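Home Syllabus Readings Notes Assignments Office Hours
Search this site Enter keywords Go

Session 3: Who gets to own the river?

These are the notes I lecture from, tidied up enough that you can follow them without me. They don't replace the reading. Some of you will use them that way regardless, and I will meet you again at the exam.

Where we left off

In the last session we looked at enclosure, and at the awkward fact that land had to be turned into property by somebody, usually somebody with a surveyor. Most of you were comfortable with the idea by the end. Land sits still. You can put a fence on it. This week's material doesn't sit still, and the law has had a bad time with it ever since.

Water before it was a commodity

Two old doctrines to get straight. Under riparian rights, if your land touches the stream, you may use the stream, so long as you leave your downstream neighbor with something reasonable. "Reasonable" kept a great many lawyers fed. Under prior appropriation, which took hold in the drier parts of the American West, the first person to divert the water and put it to use gets the senior claim, wherever their land happens to be. First in time, first in right. In a dry year the senior user gets a full share and the junior user gets a view of the riverbed.

Notice what each rule takes for granted. The first treats water as something attached to a place. The second treats it as something you can pick up and carry off, and it comes much closer to what an economist would recognize as property. Once a right can be separated from the land it can be sold, leased, borrowed against and argued over by people who have never seen the river.

Please don't write in your papers that riparian rights were gentle and communal and appropriation was greedy. Mill owners did very well out of riparian law. Under both systems the people who had been using the water before anyone arrived with a doctrine were mostly left off the paperwork.

The Drendmont case

We'll use the Drendmont valley as our running case. The packet has the maps, and yes, the second map is upside down. I have asked for it to be fixed.

The short version: Drendmont had 200 farms on a shared ditch system. Each household owed days of labor on the ditches every April, and in return it got turns at the water. Turns could be swapped but couldn't be sold to an outsider. Fines were small and gossip did most of the enforcement. There were quarrels, some of them lasting longer than the people who began them, and the ditches got dug.

Then the Nolen Land and Water Company bought the upper reservoir site and offered to line the main canal, on condition that the turns be converted into shares. The ditch book from the year of the conversion lists 1,059 shares. A share could be sold to anyone. Nolen said this would let water "find its best use," a phrase you should learn to distrust whenever it comes from the party with the most money.

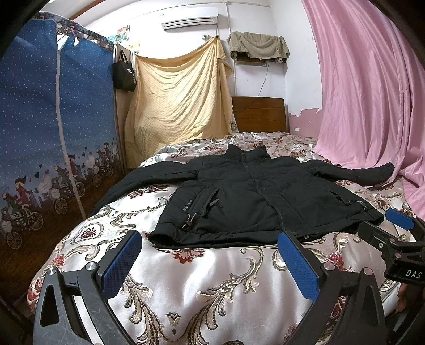 What followed was slow, and I want you to pay attention to how slow. There was no seizure and no villain on a horse. A household with a bad harvest sold a share or two to cover seed. A widow sold hers because she could no longer work the ditches. The new canal leaked less, so the remaining farms did fine for a while, and the sales looked sensible one at a time. Within two generations more than 200 shares had gone to the town of Ukeo, over the ridge, which had a cannery and a growing thirst.

The labor days went first. If you own shares as an investment you are unlikely to turn up in April with a shovel. The company began charging a maintenance fee in cash, and farms that had always paid in work now had to find money. To find money, they sold shares. You can draw the loop yourselves; I drew it on the board last year and was told it looked like a potato.

Three ways of reading it

1. The tragedy reading. Common resources get overused because each user gains from taking a bit more and the cost falls on everybody. On this view Nolen did the valley a favor. The trouble is that the Drendmont ditches weren't a free-for-all. They had members, rules and penalties. A thing everybody can grab and a thing a group manages are different animals, and the classic argument is about the first.

2. The institutional reading. Look at the rules themselves: who is in, who decides, who watches, what happens to cheats. This explains very well why the ditch system lasted as long as it did. It is weaker on why the thing came apart, as the pressure came from outside the rules, in the form of a company with a reservoir.

3. The dispossession reading. Turning water into shares was the event, and the later sales were only its consequences. Markets in water had to be built, and building them meant undoing something else. I lean this way, which you should treat as a warning. It can get smug about people's choices. The widow knew what she was selling and had decent reasons for it.

Dagdag, for comparison

The Dagdag irrigation association, in the other half of the packet, faced a similar offer and took the loan without converting the turns. It is still running. Before anyone gets misty-eyed, read the section on who was allowed to vote. Tenants did the digging for decades and had no say in the schedule. A commons can have a fence around it too – it just tends to be made of people.

Dagdag also had a much steeper watershed and no cannery over the hill. How much of its survival was wisdom and how much was being a nuisance to reach? I don't know. The literature doesn't either, though parts of it sound very sure.

Terms you should be able to use in a sentence

Riparian right. Prior appropriation. Usufruct (the right to use a thing without owning it; pronounce it however you like, but commit). Open access. Common property. Alienable. Beneficial use, and who gets to say what counts as beneficial.

For discussion section

Bring 2 pages, typed, on one of these. Two pages means two, and I know about the margins.

Could Drendmont have taken Nolen's canal and kept the labor days? Be specific about what rule you would have written and who would have hated it.

Ukeo's residents needed water as well, and many of them were poorer than the farmers. Does that change your view of the sales?

Compare the conversion to shares with one of the enclosure acts from the last session. Where does the comparison stop working?

Reading for next time is the chapter on groundwater, which is the same set of problems with the added difficulty that you can't see any of it. Skip the appendix unless you enjoy hydrology. The packet is on reserve at the front desk, where there are 3 copies, one of them missing its cover.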